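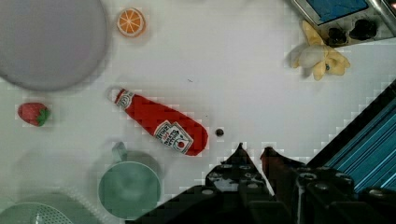

Section 4 covers placement, wiring and level matching of the Hollov multi-channel playback system for gallery use. Complete it after the Grukard controller has been mounted and before any sound files are loaded. The work assumes a room with its usual furniture in place, as hard surfaces change the readings. A bare white tabletop reflects high frequencies toward the listener, and light items left on it, such as a plate or a toy orange slice, can rattle during the low sweep. Note their positions before you start, or clear them.

Reading time: 4 min

Home | Manuals | Set-up | Calibration | Support

4.1 Placing the speakers

1. Mark the center of the listening area on the floor with tape.
2. Place the 11 speakers on the marks shown on your room plan. Speaker 1 is always the one nearest the entrance.
3. Set each stand so that the tweeter is at seated ear height. For works heard standing, use the upper pin.
4. Turn each speaker to face the tape mark.

Caution: Do not lift a speaker by its grille. The grille is held by magnets and will come off.

4.2 Wiring

1. Switch off the controller and all powered speakers.
2. Run one cable from each numbered output to the speaker with the same number. Keep audio cables away from power cables – where they must cross, cross them at a right angle.
3. Tape down any cable that passes through a visitor path.
4. Switch on the controller first, then the speakers.

Note: The Arruda output box has 24 outputs. Outputs that are not in use must be set to Off in the Channels menu, or the test will stop with a fault message.

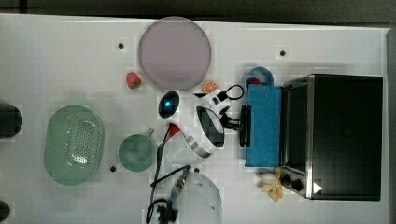 Tabletop with plate, toy strawberry and green colander.

4.3 Level matching

1. Place the measuring microphone on its stand at the tape mark, pointing up.
2. Close doors and windows. Turn off fans.
3. Select Test, then Noise, then Channel 1.
4. Adjust the channel trim until the meter reads 88.
5. Repeat for each channel in number order.
6. Select Sweep and listen from the tape mark. A buzz that follows the sweep comes from a loose object or a loose fitting in the room. Find it and run the sweep again.

Caution: Wear hearing protection if you stand close to a speaker during the noise test.
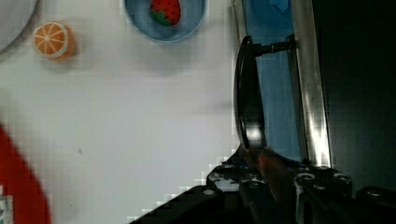

Toy strawberry in a light blue bowl, with an orange slice nearby.

4.4 Saving the room

1. Press and hold Store until the display shows Saved.
2. Enter a room name. Letters and numbers only.
3. Export the room file to a memory stick and keep it with the artist's score.

Note: A room file made with one speaker plan cannot be loaded into another. If a speaker is moved later, repeat 4.3 for all channels – not only for the one that was moved.

Contact | © Vatthorpe Audio | Back to top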